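Buscombe Laundry Handling Arm
Bench-mounted picking and pre-sorting unit for laundries, care homes and hire shops
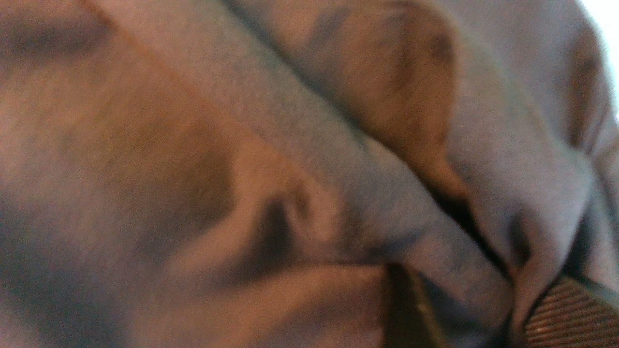 Ribbed gripper finger and soft, fuzzy cloth, seen from the wrist camera.

Overview

The Buscombe is a single arm on a fixed bench. It takes one item at a time out of a pile of dry, clean washing and puts it in a tray, on a belt or in front of a person who folds it. It is made for small and medium sites where somebody currently spends part of each shift pulling tangled items apart before folding can start.

It does not fold. We are asked this more than anything else, so it is stated here and again in the limits section further down.

What it does now

Picks single items from a heap in an open-topped bin or on a flat bench.
Works with towelling, fleece, sweatshirt fabric, cotton sheeting up to single-bed size, and most knitwear.
Sorts into up to 2 output trays by size or by colour – light and dark only.
Stops and lights the amber lamp when it has picked up more than one item and cannot shake the second one free.
Keeps a count of items placed, which can be read from the panel or saved to a memory stick.

What it does not do yet

Folding. The arm can lay a hand towel flat on a good day, but we do not sell it for that and will not quote for it.
Buttons, zips and turning garments the right way out.
Pairing socks.
Wet or damp washing. The extra weight is within the arm's rating but the grip is not dependable.
Duvet covers with anything inside them.
Delicates, lace, and anything with loose straps.

Gripper and camera

The standard gripper has two fingers and closes on a pinch of cloth. Thick, napped fabric is the easiest for it to hold and among the harder things for it to see. A fleece or blanket at close range has few sharp edges, and a fold in the same item looks much like the join between two items. The software deals with this by lifting slowly, checking the weight, and putting the item back if the reading is wrong. Expect a number of second attempts on a full bin of one colour. They add time but need no help from staff.

Finger pads are a wear part. Order code GR-141, sold in pairs. Swap them when the ridges are visibly worn down or when the drop count on the panel starts to climb. One screw each side, no recalibration.

The wrist camera should be wiped daily with a dry lens cloth. Lint is the usual cause of a poor picking rate and the first thing our support desk will ask about.

Lighting

Even light from above gives the best results. Low sun or a warm lamp from one side puts strong shadow into the folds, and the arm may treat a deep crease as a gap. If your bench is by a window, fit a blind. The Grundow light bar is available as an extra and clips to the rear post.

Speed

On mixed hand towels and tea towels the arm places 200 items an hour with the bin kept at least a third full. A person doing the same job is quicker. The Buscombe makes sense where it can run through the quiet part of the day, or through the night, and leave sorted trays for the morning shift. If you have one busy hour and little else, we would suggest a second bench and another pair of hands.

Adult sweatshirts and blankets are slower. We do not publish a rate for these as it depends too much on how tightly they are packed.

Home use

We do not supply the Buscombe to private homes. It needs a bolted bench, a guard rail and a clear space behind it. Our view is that a household machine that can take mixed washing from basket to drawer is still some years off – the picking is nearly there, the folding of odd shapes is not, and putting things away in somebody's actual cupboards is a different problem again.

Models

Buscombe Standard: arm, bench plate, gripper, panel, two trays.
Buscombe Belt: as Standard, with output to a Skustitz or Azevedo feed belt in place of trays. Please tell us the belt height when you order.

Service

Pads and the wrist cable are checked every 3000 running hours. The check takes a morning and the unit must be off. Sites with their own maintenance staff can do it from the handbook, and a parts kit is sent out on request.

Software updates are issued in June each year. The coming one improves picking of dark items from a dark bin. It does not add folding.

Trial

Units can be hired for a month before purchase. Send us a bag of your usual washing first and we will run it on our own bench and tell you how it went, including what it dropped.

Delivery, fitting and half a day of staff training are included in the price. Bench not included.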